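Wer bei uns im Büro schon einmal nach der Mittagspause in die Teeküche gekommen ist, kennt das: Über dem Sofa hängt eine Strickjacke, daneben liegt ein Geschirrtuch, und auf der Lehne wartet seit Dezember ein Schal. Gadisa Feyisa hat mich gebeten, einmal aufzuschreiben, wie ich die Sitzecke freitags in Ordnung bringe – und weil ich ohnehin gern ein bisschen aushole, ist es eine richtige kleine Anleitung geworden.

## Was ihr braucht

- einen Wäschekorb (unserer fasst 38 Liter, das reicht vollkommen)
- eine Fusselbürste oder ein leicht feuchtes Mikrofasertuch
- einen Staubsauger mit Polsterdüse
- ein paar Klebezettel und einen Stift

Plant beim ersten Mal ruhig 60 Minuten ein, später geht es deutlich flotter.

## Schritt für Schritt

1. **Bescheid sagen.** Schreibt am Vortag eine kurze Nachricht an alle. Erstaunlich viele Jacken finden dann ganz von allein nach Hause!

2. **Den Tisch freiräumen.** Tassen in die Spülmaschine, Zeitschriften auf einen Stapel. Danach könnt ihr auf dem Tisch wunderbar falten, was vom Sofa kommt.

3. **Sortieren.** Geschirrtücher und Kissenbezüge gehören der Küche und wandern in den Korb. Alles Persönliche bekommt einen Klebezettel mit Datum und Fundort, zum Beispiel »Sofa, linke Lehne«, und kommt an die Garderobe im Flur.

4. **Stück für Stück abnehmen.** Bitte nicht den ganzen Haufen auf einmal packen, auch wenn es verlockend ist. Hebt jedes Teil einzeln an, am besten gerade nach oben, und lasst es kurz aushängen. So rutschen Schlüssel und Haargummis nicht in die Ritzen, und ihr seht gleich, ob etwas Flecken hat. Bei weißen Sachen schaue ich besonders genau hin, denn auf unserem leuchtend blauen Sofa sieht man zwar jeden Fussel, den Kaffeerand am Ärmel aber erst, wenn der Stoff frei hängt.

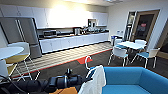
5. **Falten.** Ärmel nach innen, einmal längs, einmal quer, fertig. Geschirrtücher dritteln wir, dann passen sie in die Schublade.

6. **Das Polster pflegen.** Zuerst die Rückenkissen absaugen, dann die Armlehnen und die Sitzfläche, immer in eine Richtung. Für hartnäckige Fussel nehme ich das feuchte Tuch und streiche mit sanftem Druck darüber. Den dunkelgrauen Teppich davor sauge ich gleich mit.

## Und die Wäsche?

Die weißen Baumwolltücher wasche ich bei 60 Grad. Bei Kleidung gilt natürlich das Etikett – und die nimmt sowieso jeder selbst mit heim.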